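Everyday Life in the Shared Building
Handout 4: Luggage, doors and the sound of other people's holidays

Last updated: November 28, 2025
11 shares

In the previous session we spoke about the kitchen and its windows. Today we go out of the flat and into the stairs, the lift and the entrance hall. Please read the handout before the class and bring your own sound diary, also if it is not complete.

1. What we mean by a guest and a resident

In the course I use these words in a simple way. A resident is a person who has the name on the letter box, or lives with somebody who has. A guest is a person who sleeps in the building for a short time and pays for it. Friends and cousins who come for the weekend are visitors, and we leave them aside this week, although some of you wrote that your cousins are louder than any tourist.

The difference is important for sound. A resident knows that the front door of the building closes hard if you let it go. A guest learns this at two in the morning, together with all the people on the ground floor. On the next evening the guest knows it too, but then there is often a new guest in the flat above.

2. The Plidska case

Most of our material is from Plidska, a residential building in the Korino district of Gidik. It has 81 flats on both sides of one staircase. In summer many of these flats are let by the night, mostly through the agency Tahiri. In winter the building is quiet and, in the words of one old tenant, a bit sad.

The building has a shared notebook in the entrance hall, where residents can write a complaint or a request. It hangs on a string beside the letter boxes. Over the years it became several notebooks, with 2,824 entries in total. I was allowed to copy them on the condition that no flat is identified. Of these entries, 759 speak about suitcases.

I did not expect the suitcase to be so high in the list. I expected music. But music is a sound that a neighbour can discuss with you: you knock, you ask, it goes down. A suitcase on the stairs is finished before you have found your slippers.

3. How people write about a sound

Look at the four types of entry below. The translations are mine and I kept the punctuation where it was possible.

The plain report: "Wheels, third floor, 4.40."

The polite request: "Dear guests, the suitcase has also a handle. Please use it."

The general theory: "People who travel with so many shoes do not want to rest, they want to be seen."

The reply to another entry: "The person complaining about wheels has a dog with very long nails."

The plain report is the oldest type and we find it from the first page. The reply is more recent. When the residents began to answer each other, the guests almost disappeared from the notebook for some weeks, and the discussion was about the dog. Then came the summer and the peace between the residents was restored.

Please notice that nearly all entries are written in the local language. The guests for whom they are intended cannot read most of them. In class I would like to ask for whom the writers were writing.

4. Time of day

It is easy to believe that night is the problem. In the notebooks the bad hours are two: late evening arrival and very early departure. In between there is a long silence which residents do not write down, of course. A diary of complaints has no page for a good night.

The early departure is judged more severely. A person arriving late may have had a delayed flight, and the writers often admit this ("poor people, but still"). A person leaving early has chosen the cheap flight, so the whole staircase pays a part of the ticket. I find this argument a little unfair, but I have also lived on a first floor.
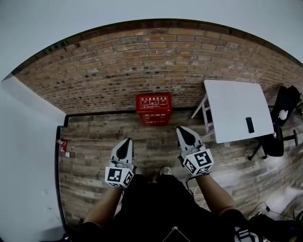 A student from last year's group, Korino born and bred, wrote to me after this session that I was too kind to the residents. In that letter the point was that residents also drag things: shopping trolleys, prams, bicycles, a Christmas tree with no respect for the paint on the wall. They simply do it at hours which they themselves have declared normal. My student added that guests are forgiven nothing as they have no time to become somebody's neighbour.

I think the objection is correct and I changed the exercise because of it. The diary now asks you to write your own noises too. Many of you left this column empty. I would ask you to try again, and to be as severe with yourself as with the third floor.

5. Three short texts on the wall

After the notebook came the printed signs. Plidska has had three of them that I know.

The first said only SILENCE, in capital letters, and was put by the lift. Nobody could say who it was from, and a sign without a sender is easy to ignore.

The second was from the agency. It had a drawing of a moon and a sentence in four languages. The English one read "Respect the sleeping of neighbours", which I like very much, and which I would not correct.

The third was written by hand in January, when there were almost no guests. It said that the door closes by itself but needs help to close softly, and there was a small arrow at the place where the hand should go. It stayed on the door until the door was repainted. Entries about the door are fewer in this period, but there were also fewer guests, so be careful with your conclusions in the essay.

6. Words for the class

To drag: to pull something heavy along the ground.
To slam: to close with force, on purpose or not. In your essays please say which one.
Landing: the flat part between two sets of stairs.
Thin walls: used for real walls, but also as an excuse.
Neighbourly: friendly in the way of neighbours. There is no common word "guestly", and perhaps we can talk about why.

7. For next time

Write one page about a sound in your building that you would miss if it stopped. Do not choose birds. Last year more than half of the group chose birds - very nice pages, but difficult to discuss.

Those who missed the session about kitchens can collect that handout from the box outside the seminar room. The sound diaries go in the same box, with your name on the first page, and please not in a plastic sleeve.

2 comments

This site uses cookies to remember your settings. By continuing to read you accept their use.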